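Lapointe Introduces the Waltach 113 Gas Analyzer for Smaller Boiler Plants

3 min read
Print this page | E-mail this page
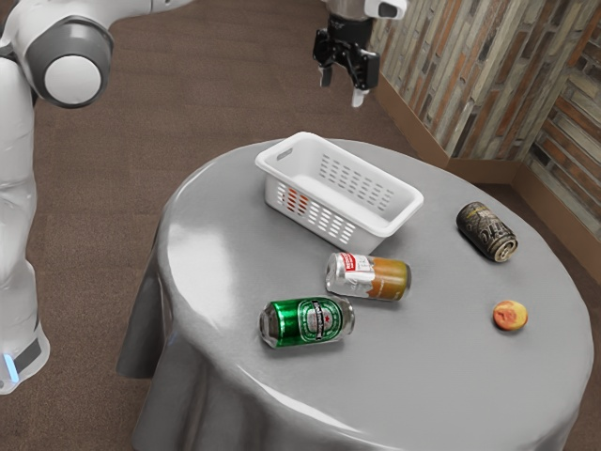
A robot arm above a table with cans, a basket and a peach

August 16, 2023 – Lapointe is very pleased to announce that the Waltach 113, our new extractive gas analyzer for small and mid-sized boiler plants, is now open for orders. Many of our customers have been asking us for something like it for years, usually at the end of a service visit and usually over coffee, and we are grateful to every one of them for being so patient while we got the details right.

The Waltach 113 measures carbon monoxide, nitric oxide, sulfur dioxide and oxygen from a single heated sample line. A fifth channel is left open at the factory and can be fitted later for carbon dioxide or ammonia, so a plant whose permit changes won't have to start over with a new cabinet. The complete system weighs 38 kilograms and hangs on an ordinary wall bracket. It runs on standard single-phase power and needs a supply of clean, dry instrument air.

"We kept going back to the same kind of boiler house," said Keegan Gosselin, product manager for emissions monitoring at Lapointe. "You have two or three people looking after everything on the site, the analyzer is one job out of maybe fifty, and the old cabinet is as big as a refrigerator and sits right where they need to walk. I wanted them to be able to change a filter with their gloves on and get back to what they were doing."

Filter changes are done from the front, behind a hinged door with a single latch. The sample pump, the cooler and the condensate drain are mounted on one slide-out tray, and the tray can be swapped for a spare while the original goes back to the workshop. Calibration runs automatically on a schedule set by the operator, and the results are kept in the analyzer's memory for five years.

Readings are shown on the front panel and sent on to the plant control system in the usual formats. Customers who already use our Kokarell reporting software can add the Waltach 113 to their existing license at no extra charge – the daily and monthly reports look just the same as they do now, and your inspector should have no trouble finding the page he or she likes to look at first.

Before the launch, 20 units were placed with customers for a trial that ended in June. We learned a great deal from those sites, and several of the changes they asked for are in the production version, including a longer drain hose, a brighter alarm lamp and a printed quick guide that lives in a pocket on the inside of the door. Our sincere thanks to all of the operators who filled in our rather long questionnaires!

Installation and start-up are available through Lapointe service offices and through our longtime partner Zorlow, whose technicians have completed the same training as our own. A one-day operator course is included with every system and can be held at your plant.

Detection limits, response times and approved measuring ranges depend on the gas mixture and on the length of the sample line. Please ask your sales contact for the data sheet that matches your application.

About Lapointe

Lapointe builds gas analyzers, sample probes and heated lines for power, heating and process plants, and services them for as long as they are in use.

Press contact: Keegan Gosselin, Emissions Monitoring

Shares: 38 | Comments: 5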